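Tomomi Noguchi had six runs left before she could go home. Tutell wanted 2000 by the end of August, all of them in the simulated room, all driven by hand. She put the headset on and brought the arms up in front of the cabinet.

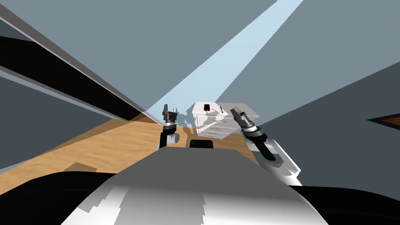 Start position, cabinet run.

She drove slowly. The learner copied everything, Riva had warned them, and in the spring it had picked up Yuto Kikuchi's habit of stopping halfway through a reach. They threw out 13 of his runs and it still paused. Tomomi switched to the wrist view and watched the fingers.
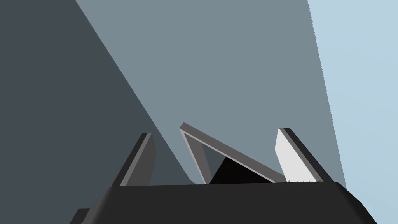

Keep the bad ones too, Hinata Kawaguchi said over the channel. It has to see somebody miss and try again.

Tomomi asked how she should label them.

Same as the others, Hinata said, with the letter M at the end.

She typed the M and reset the room. Five left.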